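3.2. Estabilidad del aceite de oliva virgen extra durante el almacenamiento doméstico

La segunda parte del estudio se ocupó de la evolución del aceite una vez abierto el envase, etapa sobre la que la bibliografía ofrece datos dispersos y difíciles de comparar entre sí. La mayor parte de los trabajos disponibles describe la conservación en bodega, en depósitos de acero inoxidable y con atmósfera controlada, condiciones que poco tienen que ver con las de una cocina particular. El consumidor abre y cierra la botella varias veces al día, la deja junto a una fuente de calor y prolonga su uso durante semanas. Cada apertura renueva el aire del espacio de cabeza y, a medida que desciende el nivel, aumenta la proporción de oxígeno disponible por unidad de aceite.

Se trabajó con aceites monovarietales de tres variedades (Picual, Arbequina y Hojiblanca), procedentes de una misma campaña y suministrados por la almazara Evico. Los lotes se recibieron filtrados y se mantuvieron en oscuridad hasta el inicio del ensayo. El envasado se realizó en vidrio oscuro, vidrio transparente y hojalata, con capacidades idénticas. En total se analizaron 342 muestras, que se distribuyeron de forma equilibrada entre variedades y materiales.

El protocolo de uso simulado se definió a partir de los cuestionarios recogidos en los hogares participantes del municipio de Bustetbridge, descritos en el apartado 2.4. De cada envase se extrajo diariamente una cantidad fija de aceite, con el tapón retirado durante un intervalo constante. Los envases testigo permanecieron cerrados en el mismo local y se abrieron únicamente en el momento del análisis. El ensayo comenzó en septiembre y se prolongó durante 14 semanas.

En cada punto de muestreo se determinaron la acidez libre, el índice de peróxidos, los coeficientes de extinción K232 y K270, el contenido de fenoles totales y la composición en tocoferoles. La valoración sensorial corrió a cargo de un panel de 13 catadores entrenados, bajo la dirección de Marisol Obi. Las copas se presentaron codificadas y atemperadas, en orden aleatorio distinto para cada catador, con manzana y agua entre una muestra y la siguiente. 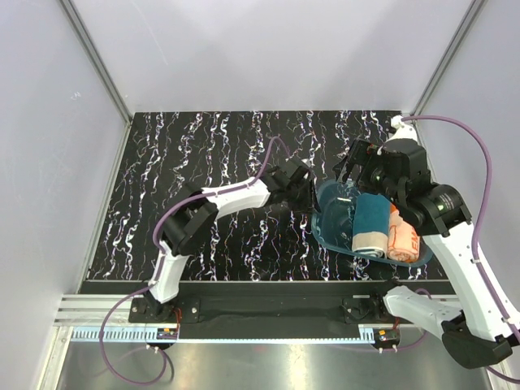
Figura 3.

La acidez libre apenas varió en el periodo estudiado, con independencia del envase y de la variedad. El resultado concuerda con lo esperable en aceites filtrados, en los que la ausencia de humedad y de restos vegetales limita la hidrólisis de los triglicéridos. No se considera, por tanto, que este parámetro resulte útil para seguir el deterioro del producto en el hogar, pese a que es el dato analítico que con mayor frecuencia figura en las etiquetas y el que más encuestados citaron como indicador de calidad.

El índice de peróxidos mostró un comportamiento distinto. En los envases de uso simulado aumentó de manera sostenida desde las primeras semanas, con pendientes más acusadas en el vidrio transparente. En Arbequina, cuya fracción de ácido linoleico es superior a la de las otras dos variedades, el incremento fue el mayor de la serie. Picual presentó la evolución más lenta en todos los materiales, lo que se atribuye a su elevado contenido en ácido oleico y a su dotación fenólica inicial. Hojiblanca ocupó una posición intermedia, si bien con mayor dispersión entre réplicas.

Los valores de K232 siguieron de cerca a los peróxidos. El coeficiente K270, asociado a los productos de oxidación secundaria, permaneció casi estable en la primera mitad del ensayo y aumentó después en los envases expuestos a la luz. En hojalata no se apreciaron diferencias significativas respecto al vidrio oscuro para ninguno de los dos coeficientes. La elección entre ambos materiales puede hacerse, en consecuencia, por razones de coste, de peso o de reciclado, siempre que el cierre sea equivalente.

La pérdida de fenoles totales se observó también en los envases testigo, aunque con menor intensidad. Los derivados secoiridoideos fueron los primeros en disminuir y su descenso coincidió con un aumento de hidroxitirosol y tirosol libres, en línea con una hidrólisis progresiva de las formas complejas. El alfa-tocoferol se redujo de forma marcada en el vidrio transparente. Conviene señalar que la iluminación del local reproducía la de una estancia interior sin sol directo, de modo que los resultados no son extrapolables a botellas colocadas junto a una ventana.

En el plano sensorial, el panel registró una atenuación del frutado anterior a la aparición de defectos. El amargor y el picor descendieron en paralelo a los fenoles, y en Arbequina esa pérdida dejó un perfil plano que varios catadores describieron como dulce y poco definido. El atributo rancio se detectó en primer lugar en el vidrio transparente de uso simulado. En el mismo material, los testigos cerrados conservaron la ausencia de defectos durante más tiempo, lo que apunta a un efecto conjunto de la luz y del oxígeno.

Se examinó asimismo la influencia del tapón. Una parte de los envases de vidrio oscuro se equipó con el dosificador Etley, de paso permanente, y el resto con rosca convencional. El primero facilita el vertido y fue el preferido en los cuestionarios, pero mantiene una comunicación limitada con el exterior. Las diferencias en el índice de peróxidos entre ambos cierres fueron pequeñas al principio y se hicieron significativas en la fase final, cuando el volumen de aire en el envase superaba al de aceite.

El estudio presenta varias limitaciones. Los lotes proceden de una única campaña y de un solo productor, y el perfil fenólico de partida depende en gran medida del momento de recolección. El régimen de extracción diaria fue constante, mientras que el consumo real es irregular. Tampoco se ensayaron aceites sin filtrar, cuya presencia en el comercio minorista ha crecido y en los que la humedad residual podría modificar el comportamiento de la acidez.

Con estas reservas, los datos permiten recomendar formatos de menor capacidad para hogares de consumo reducido, así como el trasvase a un recipiente pequeño y opaco cuando se adquieran garrafas. La indicación de un plazo de consumo tras la apertura, hoy ausente en buena parte de las etiquetas examinadas, debería establecerse por variedad. En el apartado 3.3 se comparan estos resultados con los obtenidos en el ensayo de fritura doméstica realizado en la planta piloto de Holloway.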